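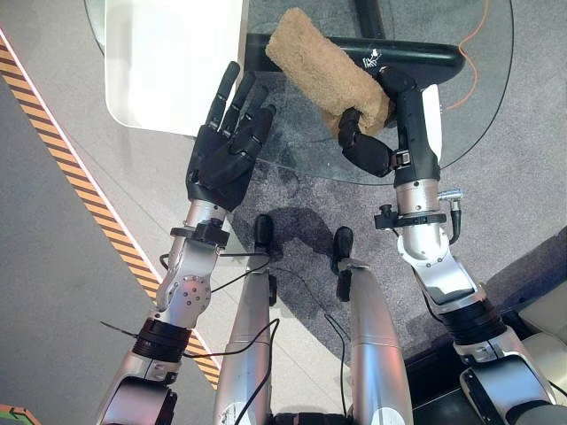 Round side table with clear glass top

Tiloma Round Glass Side Table

I've been selling small furniture long enough to have opinions about glass, and the Tiloma is the table I keep talking people into. It's a plain round top on a slim base, it suits a reading chair or the end of a sofa, and it doesn't make a small room feel stuffed (my own living room is tiny, so I care about this more than most!).

The top is tempered glass with a polished edge. You can run your hand along it and nothing catches. I had one next to my armchair all last winter and it took coffee mugs, a heavy lamp and a cat without a mark on it – well, paw prints, but those wipe off.

Putting it together
Three legs, one ring, and the glass goes on last. Everything tightens with the hex key in the box. Leave the bolts a bit slack until all three legs are in, then go around again and snug them up. Mervyn Oakley in our workshop likes to build it upside down on a blanket, and I've come around to his way.

Stick the clear pads on the ring before you set the glass down. We pack 2 spares because they're fiddly little things and love to vanish under the couch.

Cleaning
A soft cloth and warm water with a drop of dish soap does it. I've tried the fancy sprays and they mostly leave streaks. Skip anything gritty, and please use a coaster under candles.

Which base?
The Tiloma base is the light one. If you want something heavier, the same top fits our Puvo pedestal, which I'd pick for a hallway where people brush past. The older Hirvonen legs won't fit – the ring is smaller – so drop me a line before ordering if that's what you have at home.

Delivery
The glass ships in its own carton, marked 777 on the side, and the legs come separately. They don't always show up at the same time, so give the second box a day or so before you worry. Check the edge of the glass before you sign for it.

New stock lands in October. Replacement tops and pads are on the spare parts page.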